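4. Data Collection in the Student Project

4.1 Course setting

The demonstrations used in this paper were recorded by students enrolled in the project course at Misness, a two-semester elective open to third-year undergraduates. Each team was given a workcell, a parallel-jaw gripper and a written task sheet, and was asked to produce a set of recordings that another team could train on without further instruction. The course had run before with scripted motions only. The change to recorded demonstrations was made in March, after the first-semester grades were in, and the second-semester teams therefore began with no earlier student work to copy from.

Students entered the course with uneven preparation. Most had completed one course in control and one in programming; few had handled a real arm. Two lab periods were set aside for safety training, homing and manual jogging. No recording was permitted until a team had passed a short practical check, in which one member drove the gripper to a marked pose and a second member read back the joint values. Teams that failed could repeat the check in the following period.

4.2 Workcell and tasks

All cells were built to the Himenik layout, a bench-mounted extrusion structure developed in an earlier edition of the course. The layout fixes the position of the arm base and leaves the rest of the work area open, so that fixtures and objects can be exchanged between sessions. Students were responsible for mounting the fixtures themselves and for logging any change in position. We considered pinning the fixtures to dowel holes, but decided against it: small placement errors between sessions were expected to widen the training distribution, and learning to measure them was one of the stated goals of the course.

The task sheet listed three tasks in order of difficulty. In the first, a box was to be moved from a start area to a goal area. In the second, the same box had to be rotated by a quarter turn before release. The third required the box to be set against a fixed stop, with contact on one face. Episodes were started and ended by the operator with a foot switch, and were limited to 80 seconds. An episode that ran past the limit was closed by the recorder and marked as incomplete.

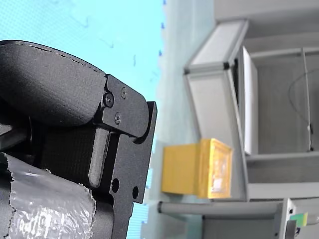
Gripper maintenance took up more lab time than planned. The finger pads are attached to the jaw bracket with screws, and a pad that has shifted slightly will still close on an object but will no longer close parallel. The effect is hard to detect during teleoperation, where the operator compensates without noticing it. It shows up clearly in the logged jaw width, which settles at a different value for the same object. From the fourth week on, each session opened with a closing test on a gauge block, and the reading was entered in the session header. Sessions without a reading were kept in the archive but excluded from training.

4.3 Recording and review

Joint positions, commanded velocities, jaw width and camera streams were written to a single file per episode by Mahawong, the logging tool maintained by the teaching staff. The tool samples the arm state at 32 Hz and stores the camera streams with their own clock. Alignment is done offline. Early sessions suffered from a drift between the two clocks, which students corrected by tapping the bench with the gripper at the start of each episode and matching the contact event in both streams. This procedure was later made mandatory.

Review was carried out in pairs. A reviewer from another team watched each episode at normal speed and assigned one of four labels: success, partial, failure or unusable. Reviewers could not see the operator's own label. Where the two labels differed, the episode went to a second reviewer, whose decision was final. Most disagreements concerned the third task, where the contact face was often hidden from the fixed camera — a weakness of the camera placement that we did not correct during the semester.

The archive was frozen on 20/12/2022 and contains 3787 episodes. Figure 2 shows the working area of a cell with the gripper fitted. Labels, session headers and gauge readings are stored with the episodes, and the split used in Section 5 was drawn by session, so that no session contributes to both training and test data.

4.4 Use of the archive by later teams

For the final assignment, each team trained a policy on episodes recorded by others and evaluated it on its own cell. The baseline was Bridau, a small behavior-cloning package prepared for the course. Teams were free to change the network and the input resolution but not the action space. Written reports had to state which sessions were used and why any were left out. Several teams removed sessions on the basis of the gauge readings alone; the effect of this choice on task success is examined in Section 5.2.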